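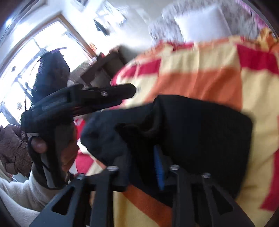 검은 양말과 검은 빨래 정리하는 방법

안녕하세요. 비앙카 루카치, 아니 한국식으로 쓰면 루카치가 아니라 러커토시입니다(Bianka Lakatos). 한국어로 글을 쓴 지 아직 오래되지 않아서 어색한 문장이 있으면 이해해 주십시오. 오늘은 검은색 빨래에 대해서 씁니다. 4월에 수건 접는 방법을 올린 다음에 검은 양말에 대한 질문을 많이 받았습니다.

1. 밝은 곳에서 합니다
검은색과 남색은 전등 아래에서 거의 같은 색으로 보입니다. 저는 낮에 창문 가까운 자리에서 짝을 맞춥니다. 저녁에 맞춘 양말을 다음 날 아침에 보면 한 짝은 남색인 경우가 자주 있었습니다. 낮에 시간이 없는 분은 흰 수건을 바닥에 펴고 그 위에 양말을 놓으십시오. 흰색 옆에서는 차이가 조금 더 잘 보입니다.

2. 먼저 뒤집힌 것을 바로 합니다
접으면서 하나씩 뒤집으면 손이 두 번 갑니다. 처음에 전부 바로 해 놓고 나서 접기 시작하는 것이 편합니다. 세탁할 때는 반대로 뒤집어서 넣습니다. 그러면 보풀이 안쪽에 생기고 겉면의 검은색이 오래 갑니다.

3. 색보다 발목의 고무단을 봅니다
같은 검은색이라도 오래 신은 양말은 회색이나 갈색 쪽으로 변합니다. 그래도 색만으로는 구별이 어려워서 저는 고무단의 폭과 발가락 쪽 바느질을 같이 봅니다. 손으로 살짝 당겨 보면 늘어난 정도도 알 수 있습니다. 많이 늘어난 것은 많이 늘어난 것끼리 짝을 지어 줍니다.

4. 세게 말지 않습니다
양말 두 짝을 공처럼 말고 한쪽 입구로 감싸는 방법은 빠르지만 고무단이 금방 늘어납니다. 저는 이렇게 접습니다.
두 짝을 겹쳐서 평평하게 놓습니다.
발가락 쪽을 가운데까지 접습니다.
발목 쪽을 그 위로 접습니다.
접힌 면이 위로 오게 서랍에 세웁니다.
두꺼운 겨울 양말은 반으로 한 번만 접어도 잘 서 있습니다. 짧은 덧신은 세우기 어려우니까 작은 상자에 따로 넣으십시오.

5. 보풀과 먼지
밝은색 털옷이나 플리스 옷을 입고 검은 빨래를 접으면 털이 다 옮겨 붙습니다. 저도 겨울마다 이 실수를 합니다. 소매를 걷거나 면 옷으로 갈아입고 하십시오. 이미 붙은 털은 물을 조금 묻힌 고무장갑을 끼고 한 방향으로 쓸면 한곳에 모입니다. 왔다 갔다 문지르면 다시 퍼집니다. 테이프도 되지만 얇은 양말에는 너무 강할 수 있으니 먼저 끝부분에 시험해 보세요.

6. 말릴 때 집게 위치
집게는 발가락 쪽에 물립니다. 고무단에 물리면 자국이 남고 그 부분이 늘어납니다. 집게 안쪽에 거친 부분이 있으면 실이 걸릴 수 있으니 손가락으로 한번 만져 보고 쓰십시오. 검은 천은 햇빛에 색이 빠지기 쉬우므로 창가에 널 때는 뒤집은 채로 두고, 마르면 바로 걷는 것이 좋습니다.

7. 짝이 없는 양말
저는 작은 주머니를 서랍 옆에 걸어 두고 짝이 없는 것을 거기에 넣습니다. 22일이 지나도 짝이 나오지 않으면 청소용으로 씁니다. 손에 끼고 블라인드나 의자 다리를 닦으면 걸레보다 편합니다. 이불 커버 안쪽 구석도 꼭 찾아보십시오. 우리 집에서는 거기에서 제일 많이 나옵니다.

독자 Ishbel Mackay 님이 보내 주신 방법도 소개합니다. 같은 양말을 여러 켤레 사면 발바닥 안쪽에 색실로 한 땀씩 표시를 한다고 합니다. 먼저 산 것은 빨간 실, 나중에 산 것은 노란 실입니다. 실의 매듭이 피부에 닿지 않게 바깥쪽으로 내는 것이 중요하다고 하셨습니다. 저도 해 봤는데 바늘에 실을 꿰는 시간이 제일 길었습니다.

검은 티셔츠와 레깅스도 위의 1번, 2번, 5번은 똑같이 하시면 됩니다. 다림질 자국이 번들거리는 문제는 다음 글에 따로 쓰겠습니다. 다른 방법을 아시는 분은 댓글로 알려 주세요.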